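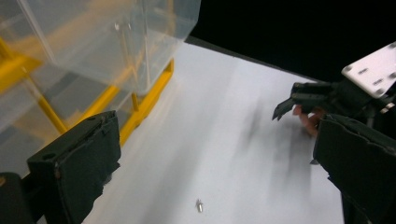

WEMSTEAD, November

Brideo has put hand-held grippers ahead of robot arms in its equipment plan for the coming budget year. The contract kitting firm will purchase additional Niven hand-held units first and hold the larger request, for two bench arms with fixed mounts, until the second half of the year. The plan went to the firm's finance office this month and covers the small-parts benches only.

The Niven is priced at $1,614 per unit from its supplier, Sterkik. That figure includes the finger assembly, one set of foam pads, the camera bracket and a calibration card. The camera, memory cards and a spare battery are bought separately. Brideo has asked for four units. It already has two on evaluation, and the evaluation term runs out before the order could be delivered, so the plan includes a one-month extension at the existing rate.

Tobias Ferreira, who manages equipment at the Wemstead site, wrote the request. His case rests on the order in which the money is needed. An arm ordered without recorded handling data would sit through a commissioning period while the data was collected, and the service contract on an arm starts on delivery. A hand-held unit can be put to use at a bench the day it is unpacked, with an operator moving it by hand through the same picks and placements the arm will later be asked to make.

"The arm is the expensive line, so we want it on site for the shortest time before it does paid work," Ferreira said. "Everything that can be recorded by hand should be recorded by then."

The bench task under study is the handling of single small fasteners on a flat white table, next to a parts organizer with clear drawers. Brideo recorded 837 sequences during the evaluation. Of those, 44 were discarded at review, mostly for lost tracking or a missed start marker. The remainder fell just short of the 800 the firm had set as its minimum for a first training run, and a further session has been scheduled to make up the difference. 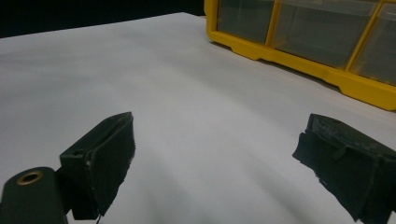
Hand-held gripper open over the bench, with the yellow parts organizer behind.

Consumables take up more of the request than they did in the first draft. The foam pads on the inner faces of the fingers are treated as a wear item, in the same class as vacuum cups and blade inserts. Ferreira's draft had allowed one replacement set per unit per quarter. The revised version allows one per month for units in daily use and moves the pads out of the capital line into operating supplies, where they can be reordered without a new approval.

Sterkik sells the pads die-cut or as sheet stock. The sheet is cheaper per set but has to be cut and bonded on site, and the bond needs to cure overnight before the finger goes back into service. Brideo intends to buy die-cut pads for the first six months and look at the sheet after that. The request also asks for one complete spare finger pair for every two units. A unit with a worn pad can then be swapped over at the bench and the old pair set aside for repair.

The firm also wants pad condition logged. In the evaluation, operators changed pads when they thought it was needed and did not write it down. Under the new plan, the date and unit number go on the session sheet each time, and a pad with ragged edges is to be noted at the start of a session even when it is left in place. The purchasing group plans to use the log to set the reorder quantity for the following year.
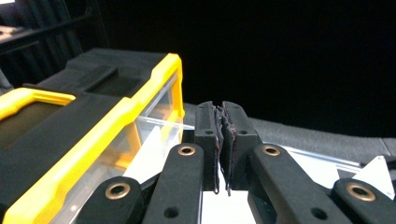

Thin, flexible stock is a separate question. Most of the bench work at Wemstead involves rigid parts, but several kits include cut sheet pieces, and these have to be pinched between the finger tips and held at an edge. The plan does not ask for a different finger for that work. It sets aside time on the existing units to find out how far the standard finger will go, and a narrow-tip option is listed in an appendix with no money against it.

Bench space was a smaller matter but did affect the total. Each recording station needs a table of a single plain color, a dark backdrop and steady light. Brideo will fit out two stations from existing furniture and buy only the backdrop material and light stands. A third station was cut from the request after the production side declined to give up the floor area. Ferreira said two stations should be enough for four units if sessions are staggered, with one operator recording while the other resets parts.

Storage for the recordings is budgeted under information systems and is outside the equipment total. The two departments have agreed that raw video will be kept until an arm has passed acceptance on the task concerned. Discarded sequences will be kept for the same period, at the request of the review staff, who want to compare causes of rejection between operators. 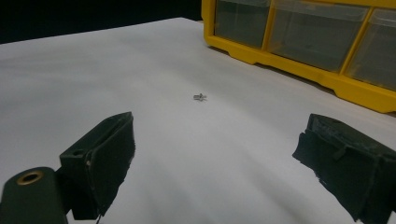
A single screw on the white bench top, ahead of the open gripper fingers.

The arm request itself has been rewritten as an option with conditions. It will be released for approval if the first training run meets the firm's pick rate target on single screws, and if the supplier of the arm confirms that the Niven finger geometry can be mounted on its wrist without an adapter longer than the one in the present drawing. A longer adapter would change the reach to the back row of drawers and could require a different bench layout. Two arm suppliers have been sent the drawing. One has replied.

No staffing change is attached to either stage. Operators will be released from kitting for recording sessions of up to two hours, and those hours will be charged to the project code. Training for new operators is set at half a day, including calibration, pad changes and the session sheet.

Delivery from Sterkik is quoted at five weeks from order. If finance approves the first stage as written, the four units would arrive early in the new budget year, and the evaluation pair would be returned at the end of the extension. Brideo has asked Sterkik to quote for keeping that pair at a reduced price. The quote had not been received when the plan was submitted.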